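Work table

A work table is a freestanding raised surface used for assembly, sorting, layout and similar tasks. It differs from a workbench mainly in construction: a bench is usually heavy, often fixed to a wall or floor, and built to take hammering and clamping loads, while a table is lighter and open on all sides.

Dimensions

Height is set by the task. Fine work calls for a surface slightly above the elbow, and heavy work for one well below it. A common height for standing light work is 90 cm. Long tables are stiffened by a rail under each long edge; without one, the top sags between the legs under a steady load. Overhang at the ends is normally kept short to prevent tipping.

Tops

Solid wood tops move with humidity and are attached with slotted fasteners. The Palby pattern, described by Lieselotte Böttcher, uses boards 18 mm thick over closely spaced cross members. Steel tops resist wear but are noisy and cold to the touch.

Layout

Items in use are kept within forearm reach. Fixed equipment is generally placed toward the far side, leaving the near edge clear.

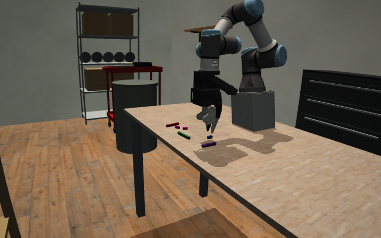
See also

Drafting table
Sawhorse
Workbench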